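Mar 12, 2025

Sorting out the crockery

I have been putting off the kitchen cupboards since December. The hinge on the left-hand door went just before Christmas and everything came out so it could be mended, and then everything went back in any old how. Last week I took the lot out again and did it properly.

Most of what we have came from my aunt's house in Ormsby. There were 11 boxes of it at one time. A good deal went to my cousin and some went to the charity shop, and what was left is still more than two people need. I kept the pieces we reach for, which are mainly the white ones with the thin brown rim. The bowls are ribbed on the outside, so they are easy to hold when your hands are soapy. The plates are shallow and no good for soup, but fine for toast.

I put a white sheet over the table before I started. I didn't want grit from the bottoms of the bowls scratching the wood, and a sheet can go straight in the wash afterwards.
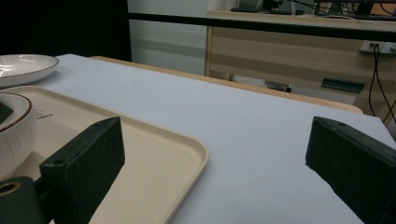 The cream tray was the thing I nearly gave away. It takes up a whole shelf if you lay it flat, and for months it stood on its end beside the bread bin and fell over whenever the back door banged. Noeline Ruddock told me she keeps hers on the worktop and stands the breakfast bowls on it, so they all come to the table in one go. I have started doing the same. The raised rim stops things sliding off.

For the shelves I bought a roll of liner in Manmont, 850 cm long, and used a bit over half. Cut it slightly short at the back or it rucks up. I had to redo the bottom shelf.

Bowls are now at the front on the lower shelf and plates behind them. Serving dishes are up top with the jug. I still haven't decided about the glasses, which are in a box under the stairs wrapped in newspaper. There is also a teapot lid with no teapot, if anyone from the Ormsby side of the family knows where the rest of it went.

Next job is the drawer with the batteries and string in it. I may leave that until the weather is worse.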